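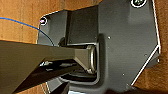

Grey panel on the bench, socket side up

Trurkside Workshop Forum > Enclosures and Panels > Socket rim on moulded panel, ease it or leave it?

benchdog_82
Posted Jan 13, 2021

Panel as per the photo. Dark grey, matt, with chamfered edges, with a raised block and a recessed socket just below it. The socket is a rounded rectangle with soft inner corners. I am trying to decide whether to ease the rim before I fit the rest of the Loltero housing.

The plug that goes in there is a push fit and I find it tight over the last 3 mm. Once past that it seats properly. My options as I see them are to take the rim down with wet and dry, to relieve the plug instead, or to leave both alone and accept the force.

Material is unknown. It came without a data sheet and there is no moulding mark on the back.

ohmslaw_ish
Leave the rim alone. On a matt moulding any abrasion will show as a shiny patch and you will not get the texture back. Relieve the plug. It is the cheaper part and you can't see it once it is home.

kerfwidth
Disagree with the above. If you relieve the plug you lose the fit at every other panel you use it with. The rim is a lead-in and nothing else. A very light chamfer on the inner edge, 400 grit wrapped round a dowel, does not touch the face at all. Mask the face first.

ohmslaw_ish
He has one panel. "Every other panel" doesn't come into it.

benchdog_82
I have two, but the second is for spares.

plainwasher
Before anybody sands anything, measure it. Socket width at the mouth and again 10 mm down, both axes. Moulded sockets have draft, so the opening narrows as you go in. If the tightness is only over the last 3 mm then the rim is not your problem and easing it will achieve nothing.

kerfwidth
Fair point. I read it as tight on entry. If it goes in freely and binds at depth I withdraw the chamfer.

benchdog_82
Measured. The mouth is within tolerance both ways. At depth it is 0.4 mm under on the long axis, fine on the short one. So plainwasher has it.

ohmslaw_ish
Then it is the plug, as I said.

plainwasher
It may be. It could also be a sink mark from the raised block. That block is close to the socket, and a thick section next to a thin wall pulls as it cools. Try the spare. If it has the same figure at the same depth it is the tool and both will be like that. If it doesn't, use the spare and stop worrying.

tallowandtin
Separate matter. What are you working on there? That looks like bare wood under the panel. I would put something between them. Grit in the grain will mark a matt finish faster than any sandpaper, and those pointed corners will dent the top as well. I use an Avura mat, the thin one, but an old towel does the job.

kerfwidth
A towel moves about. Use non-slip drawer liner.

tallowandtin
Drawer liner left a pattern on one of mine after a weekend. The plasticiser gets out. I would not leave it in contact with anything you want to keep matt.

kerfwidth
Which liner? The Ruchti one has been under my stuff since November with no marks.

tallowandtin
No idea, it was off a roll at the market.

benchdog_82
Noted on the bench. Will use a towel for now.

Spare measured at the same depth: also 0.4 mm under. Same axis.

plainwasher
Tool, then. Scrape the long sides of the plug from 4 mm back to the tip, equal amounts each side, and try it often. Scraper blade held upright, no file. Stop when it seats with thumb pressure.

ohmslaw_ish
So, relieve the plug.

plainwasher
Yes, over a known length by a known amount. Your first post had neither.

benchdog_82
Will do it at the weekend and report the final plug width for anyone else with this housing.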